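Vortrag Nachbarschaftstreff, 9. Oktober 2021
Sprechzettel Naomi Kioko

Einstieg
Hallo zusammen, schön, dass ihr da seid! Ich rede heute übers Schlafen, genauer gesagt übers schlechte Schlafen, darin hab ich nämlich Übung. (Kurz warten, wer lacht.) Frage in die Runde: Wer ist heute Nacht mindestens einmal aufgewacht? Hände hoch, ich mach mit.

Mein September
Ich hab den ganzen September Schlaftagebuch geführt, mit Stift und Heft, ganz altmodisch. Ziel waren 8 Stunden. Na ja. In den ersten 2 Wochen hab ich vor allem gelernt, wie oft ich abends noch Mails lese – und zwar im Liegen, mit dem Handy über der Nase. Seite aus dem Heft vorlesen, die mit dem Kaffeefleck. Nicht zu lange!

Das Bett selbst
Jetzt kommt mein Lieblingsthema. Bei mir war das Bett jahrelang Büro, Esstisch und Kino in einem, und dann hab ich mich gewundert, dass ich dort nicht müde werde. Seit ich am Schreibtisch arbeite und abends nur noch ein Buch mitnehme, schlafe ich schneller ein. Ob das bei euch auch klappt, weiß ich natürlich nicht, probiert es halt aus. 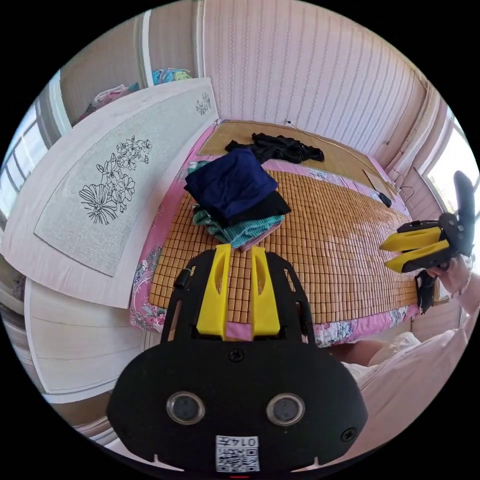 Licht und Lärm
Die Geschichte mit der Straßenlaterne erzählen (Vorhang, Klebeband, Leiter). Dann zu den Ohrstöpseln. Ich mag die aus Wachs, mein Mann findet sie furchtbar. Falls jemand nach Apps fragt: hab ich probiert, hat mich nervös gemacht, mehr sag ich dazu nicht.

Zum Mitmachen
Leere Tagebuchblätter liegen hinten beim Tee. Nehmt euch ruhig zwei mit, eins geht immer verloren. Danach Fragen, und bitte jemand das Fenster kippen!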